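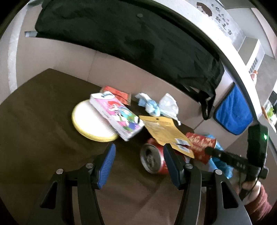 Red can and a few other things on the table

Cotholm runoff: who's staying up for the count?

tallyfan
Monday, May 28, 2018
OK I am way too excited about this! Two candidates left out of 13, and the Vandiden precincts haven't gone to a runoff for mayor in my lifetime. Oteo led the first round with 32 percent and Zupan squeaked in behind. Anyone else following every precinct?

northbank_reader
Me! I've got the precinct map printed out and colored pencils ready. Zupan has the harder path but the river wards love a comeback, and turnout there was low last time. Plenty of room to grow.

gravelroad
Sorry, don't see it. First-round voters for the other candidates mostly stay home in a runoff. Oteo only has to hold what's already there.

northbank_reader
Some stay home, sure. But the bus line crowd is fired up — I've never seen so many yard signs on our side of town.

gravelroad
Signs don't vote. Ask anyone who remembers the school bond.

tallyfan
Ha, fair, I had four signs up for that bond. Still, the debate on Thursday was great! Real questions about the water rates and both of them gave real answers. I'd be happy to watch another one.

pell_mell
The water rates part was the weakest bit for me. Oteo wouldn't say what happens in September when the current rates run out.

gravelroad
Zupan didn't either, just took longer doing it.

pell_mell
OK, I'll give you that one.

northbank_reader
Does anybody know if they post all 19 precincts at once or as they come in?

tallyfan
As they come in, with mail ballots first. I'll start a new thread when the first numbers are up!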